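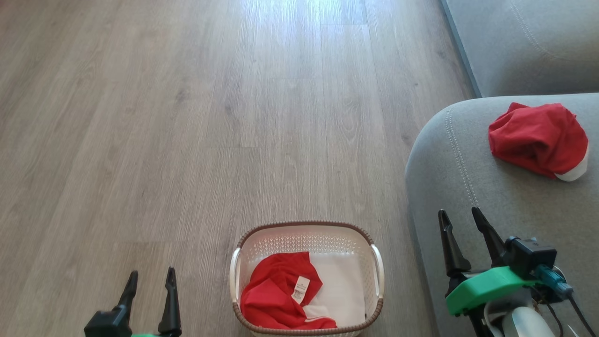 Right, mince pie thread, as I've now eaten far too many and have Opinions (1/5)

First up, the Senddale bakery ones. Proper crumbly pastry, loads of filling, gone in two bites. Worth the queue, and I hate queues (2/5)

The Bollix ones from the corner shop are mostly air! And the lids slide off. My mum likes them, mind you (3/5)

Tried making my own with lard and a bit of orange peel. Bottoms a bit pale but I'd do them again, maybe ten minutes longer (4/5)

Cold with cheddar, by the way. Don't argue, just try it (5/5)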